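Subject: Re: [stullex-users] Segment boundaries when the tool hand is idle
List: stullex-users

On the boundary question from earlier in the thread:

> We ran the Stullex splitter over the Tirkstead sweeping recordings with
> the default settings and get far too many cuts. Nearly every time the
> dustpan hand stops moving, the splitter closes the segment, even though
> the broom is still going. Is there a reason the two hands are treated
> separately? And would it do any harm simply to raise the idle threshold
> until the cuts go away?

The two hands are treated separately for historical reasons. The splitter was written for Moneo, which was all pick and place, and in that material a hand at rest is a good sign that a step has ended. It is a poor sign in sweeping. The dustpan hand is supposed to be still: its job is to hold an edge against the floor, and most of the information is in how it is placed and when it is next moved. The default rule reads that as doing nothing.

I would not raise the threshold. We tried it in May on a held-out part of the Tirkstead set, 80 recordings, with the hand-marked boundaries as reference. At 2 seconds of idle time the spurious cuts in mid-sweep mostly disappear, but so do the real ones between the last stroke and the lifting of the pan. Those are the boundaries the policy most needs, as the lift is where it drops things. At 4 seconds the splitter returns many recordings as a single segment and you may as well not run it.

What works better for us is a joint rule. A segment may only close if both hands are below the speed limit, or if the contact label changes for either hand. Contact labels come from the Swanepoel tracker and have three values: free, holding, and holding with tool on surface. The third is the useful one. While either hand carries it, idle time for the other hand is not counted at all. With this rule, 13 of the 80 recordings still have at least one boundary that disagrees with the hand marking by more than our tolerance. I went through those, and they fall into two groups.

The first group is tracker error. The long shafts confuse the surface test, as the tracker estimates the tool tip by extending a line from the grip, and a few degrees at the hand become a large distance at the floor. The broom is worse than the pan in this respect. We have no fix beyond smoothing the grip angle, which delays the label change slightly.

The second group is more interesting and is not really error. These are the recordings with large, flat pieces, where people sometimes set the broom down or hold it clear while they shift the pan. The hand marking calls this a new step, the joint rule does not, and I am not sure which is right. In the still below both tools are held and both heads are down, and from hand speed alone you could not say which of them the step belongs to. 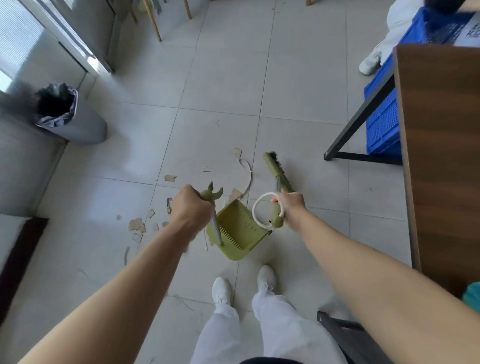
Fig. 1. Tirkstead, sweeping task, head camera. Dustpan in the left hand, broom in the right, with most of the debris on the left side.

Note also the layout. With most of the pieces on the pan side and the broom head beyond the pan, a planner that assumes debris lies between broom and pan has nothing to work with. If you condition on object positions, please check that your relabelling step does not throw such samples away as invalid. Ours did until recently.

To use the joint rule, set the boundary mode to joint and leave the idle threshold at its default. It needs contact labels for both hands, and if one track is missing it falls back to the old behaviour with no warning - I will change that to an error in the next release. The old mode stays for Moneo.

If you have hand-marked boundaries of your own for two-handed tasks, mopping especially, I would like to run the comparison on them before the defaults are changed.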